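Toast (food)
Reading time: 2 min

Toast is bread that has been browned by dry heat. The heat changes the surface of the slice, which becomes firm and takes a darker color and a stronger taste, while the inside stays softer. Toast is eaten in many countries, most often at breakfast, with butter, jam, cheese, eggs or beans.

History

Before electric appliances, bread was toasted at an open fire. The slice was held on a long fork or put in an iron frame which stood on the hearth. Household papers from Fellside mention a "tosting iron" in 1690, and a second one, with a turning base, is listed in 1751. Stale bread was often used, as toasting made it pleasant to eat again.

Preparation

In the home, toast is today mostly made in an electric toaster. The slices are put in from the top, between heating wires, and a lever lowers them. When the set time is over, a spring lifts the bread so that it can be taken by hand. Bread that is a few days old browns more evenly than fresh bread, and sweet bread browns faster because of its sugar.
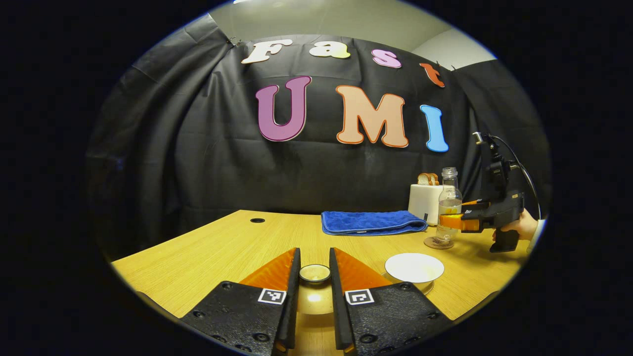

Two slices of toast in a small white toaster, with a plate and a bottle on the same table.

The degree of browning is a matter of taste. Light toast is dry on the outside and only a little colored. Dark toast is crisp and slightly bitter. In her kitchen handbook Penry, Esther Swai advises to stand the slices against each other for a moment before they are put on a plate, so that the steam can leave and the lower side does not become soft.

Serving

Toast is served whole, cut in triangles, or cut in narrow strips for dipping in a soft-boiled egg. A toast rack keeps the slices apart and crisp, but they also become cold sooner. Butter is usually spread while the toast is still warm.

Care of the toaster

Crumbs collect at the bottom and may burn. Many models have a tray for them, which is emptied when the appliance is unplugged and cold.

Related articles
Bread
Toast rack
Toasting fork
Fellside household papers
Breakfast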